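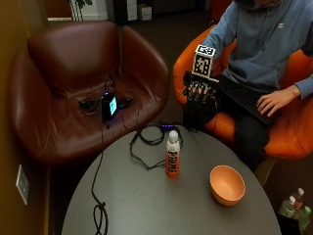 Betreff: Re: [werkstattliste] Tag der offenen Tür bei Gillska - wer war da?

Hallo zusammen,

am Samstag um 11 schrieb jemand aus der Pinusham-Ecke:

> Ich schaffe es heute nicht nach Gillska. Kann hinterher bitte jemand
> berichten, ob sich die Fahrt lohnt? Im Programm steht "Roboterhände
> lernen vom Menschen", und ich wüsste gern, ob da wirklich etwas
> zu sehen ist oder ob wieder nur Folien laufen. Außerdem: Gibt es
> Parkplätze, und darf man etwas anfassen?

Der Reihe nach. Parkplätze: nein. Ich stand am Ende hinter dem Holzlager von Stistunwood und bin 11 Minuten gelaufen, davon gefühlt die Hälfte bergauf.

Folien gab es, aber nur im Foyer, und die liefen ohne Ton in Dauerschleife. Spannend wurde es eine Treppe höher. Wer beim Wort Roboter an Schutzzäune und Warnleuchten denkt, muss sich umstellen: Man kommt in eine Art Sitzecke. Oranger Schalensessel, brauner Ledersessel, runder Tisch, Topfpflanze. Im orangen Sessel saß jemand mit einer Computertastatur auf dem Schoß, im Ledersessel saß die Technik. Ein schwarzes Kästchen mit blau leuchtendem Bildschirm, drumherum ein Kabelnest, für das man mich in der Lehre nach Hause geschickt hätte.

Vorgeführt wurde das Aufzeichnen von Handbewegungen. Eine Hand steckt im schwarzen Sensorhandschuh, die andere bleibt nackt. Auf dem Handrücken des Handschuhs sitzt ein weißer Würfel mit schwarzen Quadratmustern, an denen die Kamera Lage und Drehung der Hand abliest. Die Fingerdaten liefert der Handschuh selbst. Beides zusammen wird später auf eine Greifhand umgerechnet, die an dem Tag leider nicht dabei war (steht in Cárdenas, wird dort umgebaut, Termin offen).

Laut Aushang liegen bisher 3.382 Aufnahmen vor. Aufgenommen wird alles, was man im Sitzen so macht: tippen, Flasche greifen, Schale hinstellen. Auf dem Tisch standen entsprechend eine Getränkeflasche und eine leere orange Schale. Ich hatte auf Nüsse gehofft.

Anfassen: jein. Den Handschuh durfte man anprobieren, nach einer Wartezeit von 35 Minuten. Er sitzt strammer, als er aussieht, und mit dem Würfel auf der Hand überlegt man sich jede Bewegung zweimal. Meine Probe bestand darin, meinen Namen zu tippen. Drei Fehler. Falls also eines Tages ein Roboter Eure Angebote schreibt und dabei die Vokale verdreht, wisst Ihr, von wem er das hat.

Zur Technik für die, die es genauer wissen wollen: Der Handschuh hängt am Kabel, Funk haben sie probiert und wieder verworfen, angeblich wegen Aussetzern. Dreht man die Hand so, dass die Kamera keine Würfelfläche mehr sieht, springt die Position. Das wurde offen zugegeben, was ich bei einer Vorführung auch nicht alle Tage erlebe. Nach der Genauigkeit habe ich zweimal gefragt und zweimal einen Kaffee angeboten bekommen. Der Kaffee war gut.

Ob sich die Fahrt lohnt? Wer einen Roboter bei der Arbeit sehen will, wartet besser, bis die Hand aus Cárdenas zurück ist - im Dezember soll es eine zweite Runde geben, dann auch mit Werkstatt im Erdgeschoss. Mir hat es gefallen. Ich habe allerdings auch schon Eintritt für eine Drehbankausstellung bezahlt.

Noch eine Bitte: Irgendwer von der Liste hat im Foyer einen grauen Schirm mit Holzgriff mitgenommen. Das war meiner. Der schwarze, der noch da hing, hat zwei gebrochene Speichen und wartet bei mir auf Abholung.

Gruß aus der Werkstatt

-- 
Beim Antworten bitte den zitierten Text kürzen.
Abmelden: leere Mail mit Betreff "abmelden" an die Listenadresse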